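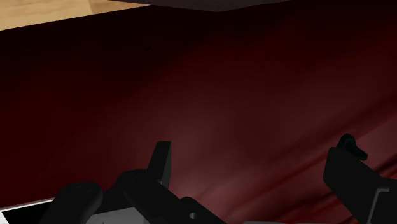
Stureck 8 Compact Mixer

Eight channels, one sturdy metal box, and a headphone amp that finally goes loud enough for drummers! The Stureck 8 is our favourite little mixer for home recording, band practice and playing your own weird playlists through a decent pair of speakers.

The preamps are lovely. They stay quiet right up to the top of the dial, and the three-band EQ on every channel has a gentle, rounded treble that's kind to old vinyl and cheap mics alike. Petrică Zamfir mixed the whole Psarras live cassette on one (still our most-played thing in the shop), and you can hear the organ breathing between songs.

Inputs: 8, with 3 mic preamps
Outputs: balanced main pair, headphones, record out
Colour: charcoal or cream
Weight: 3 kg
Stock code: 3740

Power supply and rack ears are in the box. The padded Fallholm carry bag is sold separately and fits with room for cables.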